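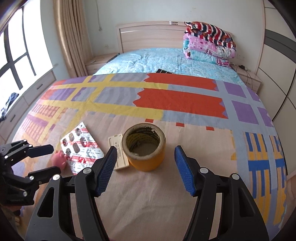
Back from Pulleo since last night, and I want to get this written before I unpack the rest of my notes.

Pulleo is a village of 61 households, spread along both sides of a steep valley. Most families keep a few sheep and grow potatoes, beans and barley. The women's weaving group, Pulora, started with eight members and now has 20. They spin their own wool and dye it with plants that grow along the field edges. Until last year they sold nearly everything to one buyer, who came up by truck and set the price on the spot.

I was there with Ilaria Carbone, who has worked in the valley much longer than I have and speaks the language a lot better. Our job was small. The group wanted help setting up a written record of what each member brings in, what it weighs and what she is paid for it. They had tried a notebook before, but one person kept it and the others couldn't always follow her system.

We spent the first morning just listening. The main complaint was about the dye plants. The best yellow comes from a shrub that used to grow close to the houses, and now it takes half a day to walk up and collect it. Two of the older members want to plant it as a hedge between the terraces, where it would also hold the soil. Others would prefer to keep that strip for beans. It was a long discussion and it didn't end in a decision.

The record book went better. We agreed on one page per member, with a column for wool, a column for finished pieces and a column for payment. Members who don't read much asked for a mark of their own at the top of the page, so each woman drew one. We tested it on the wool already in the store room and found that two bundles had been paid for and never written down – an easy thing to fix while everyone was in the room.

The money side is still tight. After paying for transport the group has $1,377 in its fund, and the store room roof needs work before the rains start in October. Gaetano Russo has offered to look at the roof beams when he passes through on his way to Jemal.

Ilaria is staying on for another two weeks. I'll go back once the planting question has been talked over again, and I need to find someone who knows how to raise that shrub from cuttings. If you have done it at high altitude, please leave a comment.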